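Liltonora Residents' Association
Minutes of the ordinary meeting held on 2 September 2025

Present: Enda Egan (chair), Mairéad Coughlan (minutes), Peadar Noonan, Kelechi Odukoya
Apologies: Cosimo Marras

1. Minutes of the previous meeting
Taken as read and agreed, subject to one correction. Under item 5, "Pettigrew Lane" should read "Pettigrew Close".

2. Surface water at Pettigrew Close
Mr Noonan reported that the gully at the lower end had been rodded and that the blockage lay between the gully pot and the first manhole. Silt was removed. The cover is cracked and rocks under load. The council has logged the cover as a separate defect and has given no date.
Action: PN to send the council the defect reference and ask for a date.

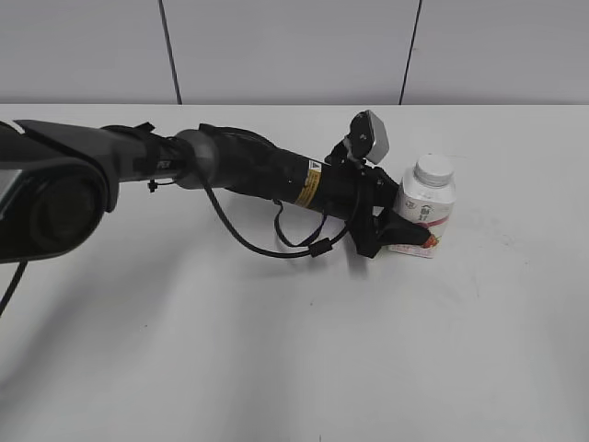
Issue 12

3. Street lighting
Of the 89 columns on the estate, four were reported out. Two are on the same feed and are thought to share a fault. Ms Odukoya noted that the columns on the Sarine Road side carry no number plates, so faults there must be reported by house number.
Action: KO to draw up a list of columns against house numbers.

4. Grass cutting
Zivside Grounds has quoted for next season on the same terms, with the bank behind the garages added. Members asked whether the bank could be left until after the first cut. It was agreed to accept the quotation if the edging is priced apart - the present quotation gives a single sum.
Action: EE to reply to Zivside.

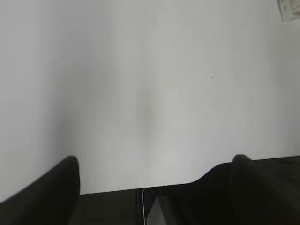 Mairéad Coughlan

5. Parking at the turning head
Letters were delivered to 59 houses and up to 12 replies are expected to need a written answer. Most of those read so far favour hatching over bollards. Mr Noonan asked that the minutes record his view that hatching without enforcement will have little effect. The chair said that the width left for the refuse lorry should be measured before either option is put forward.
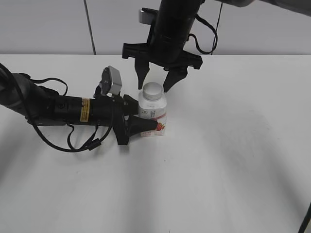 The measurement should be taken with cars parked on both sides, in the evening, and repeated on a collection morning. Deferred to the October meeting.
Action: PN and KO to measure.

6. Any other business
The noticeboard lock is stiff and the spare key does not turn. Mr Egan to replace the barrel.

Next meeting: October, date to be circulated.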